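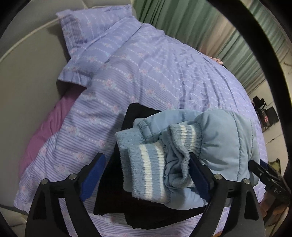 Fig. 1 - Two grippers at a folded jacket, black garment underneath.

Subject: Re: draft 2, garment handling rules
From: Kamran Memon
Date: Monday, October 12, 2026

> Section 4 says "one item per episode." Does a
> folded jacket on top of another garment count
> as one item or a stack? Neltia logs it as one.

Stack. If a second garment shows under the first, log both, top item first. Fig. 1 is a stack under 4.2.

Two other points on the draft:

- Bedding is a surface, not an item. Patterned covers are allowed, but the pattern goes in the surface field. Verkeo left it blank in 48 episodes and those need a second pass.
- Ribbed cuffs get their own grasp label. Thakur wants them merged with "edge." I would keep them separate until the December review.

Bresico still has to confirm 4.2. Send wording changes to the list, please, with the clause number in the subject.

Kamran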